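## Care of Fluffy Gloves and Other Long-Pile Items

The following guidance is issued to residents as part of the household care series. It applies to gloves, slippers, collars and cushion covers with a long, soft pile. Items of real fur should be taken to a specialist cleaner.

### Before washing

The care label takes precedence over anything on this page. Where the label has been removed, the item should be treated as hand wash only. Loose hairs and crumbs are best lifted out with a soft, dry brush, worked from the cuff towards the fingertips. Open seams should be mended first, in a thread that matches the existing stitching.

Fingertips collect more dirt than the rest of a glove, and on cream or white pairs they may take on a beige tinge. A little mild soap on a damp cloth, left for 2 minutes, may be applied to the tips alone before the whole glove is washed.

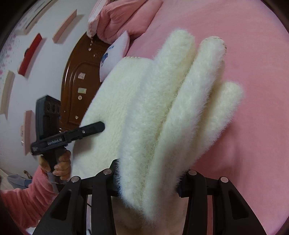 *Sarıgül, February*

A fluffy cream-white glove should be laid out at full length, with the fingers apart, whenever it is inspected or brushed. A bed with a smooth sheet is a suitable surface, provided that the glove is fully dry and the comforter has been folded back towards the head of the bed. Pale fibres are easily seen against a coloured sheet and can be gathered up afterwards with a damp hand.

### Washing

1. Fill a basin with cool water and add a small measure of liquid soap for delicates.
2. Press the gloves gently under the surface. Do not rub or twist the pile.
3. Rinse until the water runs clear.
4. Roll each glove in a dry towel and press along its length.

Gloves must not be wrung out, tumble dried or placed on a radiator. They should be dried flat on a rack and turned once. Residents of the Viteo and Skultivon buildings may use the racks in the drying room, which is closed for cleaning on Tuesday.

### Storage

Once dry, the pile should be brushed again and the pair placed in a cotton bag. Plastic bags and vacuum packs flatten long fibres and are not recommended. Bags may be kept in a drawer or on an upper shelf, clear of heavy blankets.

Cotton storage bags are available from the Sodero household desk, with a limit of 2 per flat.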